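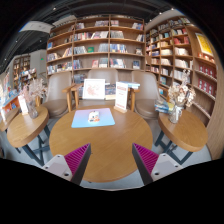 Shelf sag is a stiffness problem, and most people treat it as a strength problem. A shelf that dips in the middle is usually nowhere near breaking. It is doing what the bending equation says it will do for that span, thickness, material and load. The load is where people's intuition goes wrong first. In a book-lined seating area the furniture gets all the attention, but a round wooden table with a mouse and a mouse pad on it is close to nothing structurally. The weight is in the books. Thread on what I learned remeasuring the shelves at the Clerngate reading room.

Background. Clerngate is a one-room lending library in Iruvstead. I do the maintenance calculations for it, unpaid, in exchange for a key. The fiction wall had dipped enough that the books in the middle of each bay were leaning toward each other at the top. I was asked whether it was dangerous. No. I was then asked whether it would get worse. Yes.

The catalog puts 1,481 books on that wall. A catalog gives you a count and says nothing about mass, so I weighed them by the foot. Pull a foot of books, put them in a crate, weigh the crate, subtract the crate. Repeat on several shelves and keep the worst value as well as the average.

Use 25 pounds per running foot for mixed hardcovers if you have no scale. Paperbacks come in well below that. Art books, bound magazines and reference sets go above it, sometimes a lot above it. Coated paper is full of clay and it is dense.

For a shelf resting on pins at both ends with an even load, the sag at mid-span is 5wL^4 / 384EI. w is load per inch, L is the clear span in inches, E is the stiffness of the material, I is the second moment of area of the cross section. For a plain rectangular board I = bd^3 / 12, where b is front-to-back depth and d is thickness.

Look at the exponents before you look at anything else. Span is to the fourth power. Thickness is to the third. Front-to-back depth is to the first. Load is to the first.

Worked case. Particleboard shelf, 3/4 inch thick, 11 inches deep, clear span 3 feet, 25 pounds per foot. Take E as 400,000 psi. The answer is 0.29 inch on the first day. Anyone can see that from across the room.

Same shelf in red oak, E taken as 1,800,000 psi: 0.065 inch. The usual woodworker's limit is 0.02 inch per foot of span, so 0.06 inch for this one. Oak misses it by a hair and particleboard misses it by a factor of nearly five.

Same particleboard shelf shortened to 30 inches: 0.14 inch. You gave up six inches of span and lost more than half the sag. This is the cheapest improvement available and it is only available before you build.

Same particleboard at 36 inches but a full inch thick: 0.12 inch. Better than the shorter one, heavier, and harder to find in a home center.

Now the part the equation leaves out. Wood and wood composites creep. Put a constant load on a board and it keeps moving for months, fast at first and then slowly. Particleboard creeps more than solid lumber. Doubling the first-day number is a reasonable planning assumption for composites, and I would not argue with someone who wanted more margin than that.

Humidity swings make creep worse. Each wet-dry cycle under load gives the board another chance to move. A room that is heated in winter and left open in July will outrun a prediction made for a steady room.

Creep is also mostly permanent. Unload the shelf and it springs back by the elastic part and keeps the rest. People flip the shelf over, which looks perfect for a while because the old sag is now an upward crown. The material is no stiffer than before. Flipping buys time. It is fine if you know that is what you bought.

The Clerngate wall is two makes of unit. The left side is Nordin, the right side is Skovetti. Both have the same nominal 3-foot bay. The Nordin units have been up 7 years. The Skovetti units went in later, and they had sagged less, which everyone took to mean they were better.

I pulled one shelf from each and laid them on the floor with a straightedge. Same thickness, same kind of core, same depth within what my tape can resolve. The difference was the back. On the Skovetti units the shelf is screwed to the back panel along its rear edge. On the Nordin units it floats on four pins.

A fastened rear edge changes the problem. The back panel is very stiff in its own plane, so the rear edge of the shelf hardly moves. What remains is a front edge that sags and a board that twists slightly from back to front. If you only measure at the front you will underestimate how much help you are getting.

How to measure, for anyone who wants to do it. Pull a string tight between the two front corners of the shelf, on the underside, with identical spacer blocks at each end. Measure from string to board at the middle. Subtract the block height from that. A result below zero is the sag. Record it with the shelf loaded, then again with it empty. The loaded figure minus the empty one is elastic. The empty figure is creep, plus whatever curve the board had when it left the factory, and you can't separate those two after the fact.

Don't use a laser level for this. The line is often thicker than the thing you are measuring.

Fixes, in the order I would consider them.

Move the weight. Heavy books go to the short spans, or to the bottom shelf if it sits on a plinth with support under the middle. Zero cost. We did this first and it took an afternoon.

Put the heavy books near the ends of a shelf and the light ones in the center. The same total weight produces less mid-span sag when it sits close to the supports. It does ruin alphabetical order, so at Clerngate it was rejected. Fair.

Add a center support. A vertical divider halves the span, and by the fourth power each half sags one-sixteenth as much. The catch is that a divider only works if it lines up with another divider below it, all the way to something solid. One divider in the middle of the case just hands the load to the next shelf down.

Add a front edge strip. Take the 3/4 inch by 11 inch board and make the front 3/4 inch of it an upright strip of the same material, 1 1/2 inches tall, flush at the top and glued full length. I goes from 0.39 to 0.71 in^4. That nearly doubles the stiffness. A hardwood strip on a particleboard shelf does better again because the stiffer material is where the depth is.

The glue matters. A strip held with a few brads slips along the joint and acts as a separate small beam. You still get something, but less than the arithmetic promised. Continuous glue line, clamps, leave it overnight.

Fasten the rear edge to the back, if the back is a real panel. Thin hardboard in a groove doesn't count for much.

Eusebio Arboleda did the edge strips for us. He cut 14 of them from one batch of maple and ran them through the planer together so that they matched. He also disagreed with me on height. I wanted 2 inches for stiffness. He pointed out that a taller strip hangs lower and eats into the clearance for the row of books underneath, and that people would catch their knuckles on it. We went with 1 1/2.

He was right about the clearance. I had measured the tallest book and forgotten that you have to tip a book to get it off the shelf.

First readings after the work are in, dated 2/24/26. Loaded sag on the treated shelves is inside the limit on all but one. That one holds the atlases and was never going to make it. It will get a divider, along with the shelves under it.

I have no creep data for the treated shelves yet and won't for months. Anyone who tells you a shelf fix worked after a week is reporting the elastic part.

Two replies to questions that came in while I was posting.

On plywood: yes, better than particleboard, by a lot. Run the face grain along the span. Cut the other way, it can lose a good part of its stiffness in bending and you've paid plywood prices for it. Check the sheet before you cut, the long side is normally the face grain direction.

On steel brackets under the middle of a shelf: they work if the bracket is anchored to a stud. Into drywall alone, you have moved the problem from a shelf that sags to a bracket that pulls out, and the second one is a safety issue where the first wasn't. The same goes for anti-tip straps. Put those on anything tall regardless of how flat the shelves are.

Spreadsheet is next. It takes span, thickness, depth, E and pounds per foot, and returns first-day sag and a creep-adjusted figure. The cell for the edge strip is still wrong when the strip and the board have different E. I'll post it when that is fixed.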